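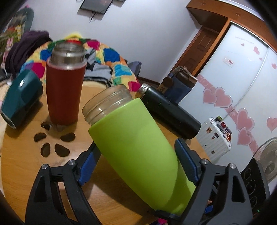
Books and damp do not mix. Learned it the slow way with my nature shelf, 80 or so paperbacks, half of them field guides and cabin memoirs that have been outdoors more than I have. So, tips for keeping them readable. Drinks first. A glass bottle in a sleeve like the green one is fine near a book, but only with the lid screwed on. Lid off, book goes to a different table. No exceptions, I lost a whole chapter on marsh birds that way.

Wet pages
Don't open the book. Stand it on end, covers fanned a little, paper towel under it. Change the towel when it feels soggy. Once the pages are just damp, lay it flat, towel every 12 pages or so, something heavy on top. Overnight, then check. Soaked right through and you can't get to it today? Zip bag, freezer. Deal with it later.

No hair dryer. Cockles the paper and the glue lets go.

Musty smell
Big lidded tub, open box of baking soda in the bottom, book standing next to it not touching. Leave it 2 weeks. Graça Vilela swears by cat litter (clean!!) and it does work, just dustier. Sun helps too but an hour tops or the spine fades.

Mud and sap
Let mud dry all the way, then brush off with an old soft paintbrush. Away from the spine. Sap on a laminated cover comes off with a dab of rubbing alcohol on a cotton ball. Not on plain paper covers, it lifts the ink.

Loose pages
White PVA glue, thin line on the inside edge, wax paper either side, rubber band round the lot. Tape goes yellow, skip it. My copy with the page 205 that kept falling out has held since March.

Shelf
Not against an outside wall. Leave a finger of space behind for teh air. Don't pack them tight, you rip the top of the spine pulling one out. Push the neighbors back and grab it by the middle.

Dust top edges with the book shut, spine toward you, brush away from you. Twice a year is plenty.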